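Stirkari profile dump - read me first

Hi! If you've landed in this folder you probably want to know what the spreadsheet is and whether you can use it. Short version: it's a text export of 2538 profile pages from Stirkari, the internal social network we ran at Wendemau until the switchover in April, and yes, you can use it, as long as you read the bit on privacy further down.

I put it together because I kept having the same argument over coffee. Do people fill in their work profile because they want to be found, or because a little bar at the top of the page says "60% complete" and it bugs them? I had opinions and no data, so I asked for the export, got a yes (thank you, legal!) and spent far too many evenings cleaning it up.

What's in it

One row per profile. The columns are:

row_id - a number I made up, it doesn't match anything in the HR system
office - Wendemau main site, Skoremside, or remote
about_me - free text, exactly as typed, typos and all
skills - tags, separated by semicolons
last_edit - month only
bar_seen - yes if the person had the progress bar switched on

Of those profiles, 1286 have something in about_me. The rest are blank, or contain a single period, which I've treated as blank (you'd be surprised how many people type a period to make a form go away).
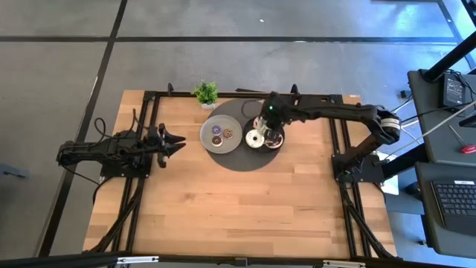

How I cleaned it

I took out names, phone numbers and email addresses with a script, then read every about_me by hand. That second pass caught 77 profiles where somebody had written their own nickname or their kid's name into the text. Those are now marked [removed].

I merged the skills tags where they were plainly the same thing - "powerpoint", "PowerPoint" and "Power Point" are one tag now. I left "people person" alone. I have no idea what to merge that with.

Saraç, the small tool I used for the language tagging, does fine on long entries and badly on anything under five words. There are 251 rows where it couldn't decide, and they say "unknown" in an extra column called lang. If you fix any of them by hand, please send me the file back!

Things that will trip you up

Last_edit is the last time anything changed, and that includes admins renaming an office. Skoremside got renamed once, so a whole pile of rows share the same month and it means nothing.

Also, bar_seen only tells you the setting was on. It doesn't say the person looked at it, and I've already seen one slide deck that forgets this - mine.
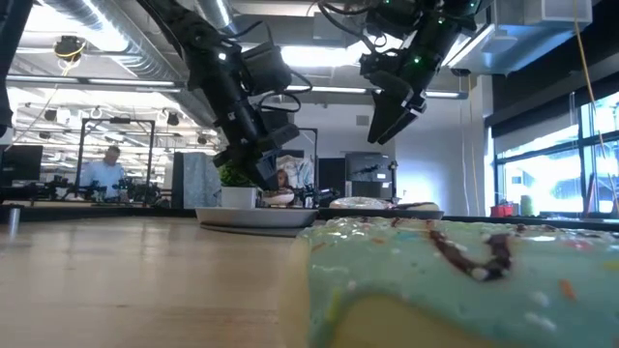
Issue 4, page 2

Privacy

Please don't try to work out who wrote what. It's a company where people know each other, and some entries are easy to guess if you've ever shared a lunch table with the author. Don't paste whole about_me texts into talks or posts. Short phrases are fine, and so are totals.

If you spot your own profile and want it gone, tell me the row_id and I'll drop it from the next version. You don't have to say why.

Still to do

- split the skills tags into work things and hobby things
- check whether the blank profiles belong to people who also never posted
- add the group memberships, if I can get them without names attached
- write down what the old help page told people to put in about_me, as that must have nudged a lot of them

Questions go in the comments on the folder. I read them most mornings before nine, and I'm slow the rest of the day.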